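4.3 Cleaning and Refinishing Weathered Wood Surfaces

Applies to Stostmont work surfaces, item 457.

1. Remove all items from the board.
2. Pick off stray fibers and threads by hand. Do not rub them into the grain.
3. Brush along the grain with a soft brush. Debris collects around knots and pits and may need a second pass.
4. Wipe the board with a damp cloth and allow it to dry for 22 hours.

CAUTION: Do not use steel wool. Fragments lodge in raised grain and leave dark stains.

Wood that has reached the condition below, with raised grain and dark streaks in the grooves, should be sanded lightly before any oil is applied.

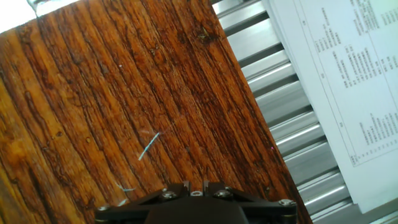

Helju Liepiņa wrote to ask whether a lint roller may be used at step 2, as tweezers had proved slow on her board. A roller is permitted on dry wood only. Adhesive residue must be removed before sanding.

5. Sand with the grain, using light pressure.
6. Apply one thin coat of Trimia oil. Wipe off the excess after 20 minutes.

NOTE: Keep oil away from adjacent metal slats and fittings. For replacement boards, see Section 4.5.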